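Stusine 课件导出与发布 常见问题

更新于2021年8月30日。先看这页,没有再发工单,工单多,回得慢。

导出成 PDF 之后字体变了?
没勾"嵌入字体"。发布 > 文档 > 高级,勾上重新导一遍。思源宋体没问题,手写体有几款授权不让嵌,只能换。

标题栏能写多长?
50 个字。超了目录里会截断,正文封面不受影响。

测验的答案会不会一起导出去?
默认会。给学员的版本记得把"含答案"关掉,审阅版留着。已经发出去的收不回来,只能换链接。

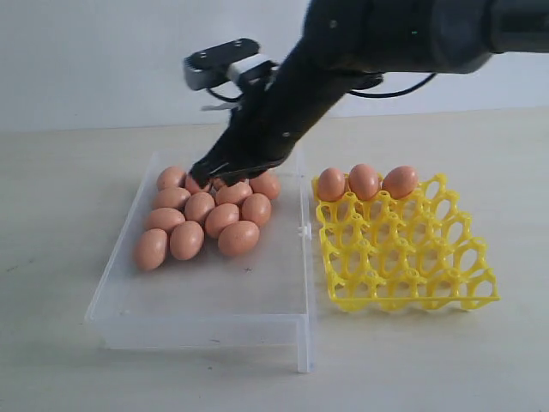 审阅人打不开链接?
多半是权限。链接默认只给同一工作区的人,外部审阅要在"共享"里单独加邮箱。免费版最多加 2 个外部审阅人,团队版 19 个。加完对方要刷新一下页面,有时候还得退出重登。

批注能合并吗?
能,但只限同一版本。你改了课件又重新发布,旧批注就挂在旧版本下面,不会自动搬过来。Theda Hagedorn 写过一份搬批注的步骤,在帮助中心搜"批注迁移",照着坐就行。

视频导出后只剩一张静止画面?
导成文档格式就是这样,文档里放不了视频。要保留播放就选网页包或者 Josix 播放器格式。封面帧可以自己挑,右键视频 > 设为封面。

网页包传到 Hijazi 平台报错?
先看压缩包里面是不是又套了一层文件夹。index 文件要在最外层。Mac 自带压缩有时会多出一个隐藏目录,删掉再传。还报错就把日志发过来,别只截图,截图看不清错误码。
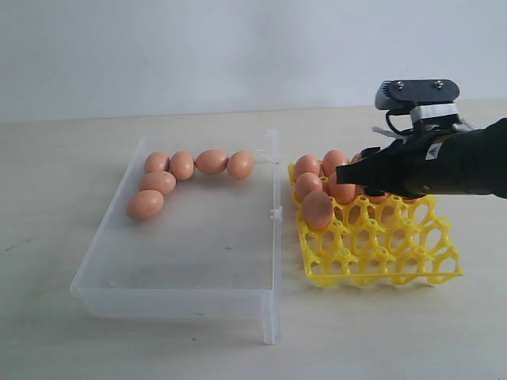 导出到一半卡住怎么办?
等 10 分钟。还不动就取消,把没用到的素材清掉再试。浏览器别开着两个编辑页,会抢锁。

旧版 Stania 的课件还能打开吗?
可以导入,不能直接打开。文件 > 导入 > 旧版项目。动画时间轴会丢一部份,触发器基本都在,导完自己过一遍。原文件先备份!

改了文件名,封面标题怎么没跟着变?
两个东西,分开的。封面标题在"项目信息"里改,文件名是存盘时那个。

能不能批量导出?
单个账号暂时不行,一次一个。团队版管理员后台有队列,夜里跑比较快。个人版的批量功能原定一月上,推迟了,时间没定。

中英双语课件怎么导?
分两次。先切语言再发布,文件名自己加后缀,不然后一份会覆盖前一份。双语对照表另外导,在"翻译"菜单下面。

还是解决不了?
工单里写清楚:版本号、浏览器、导出格式、错误码。账号和付费的事找 Omar Boutros,技术问题走工单,别发私信。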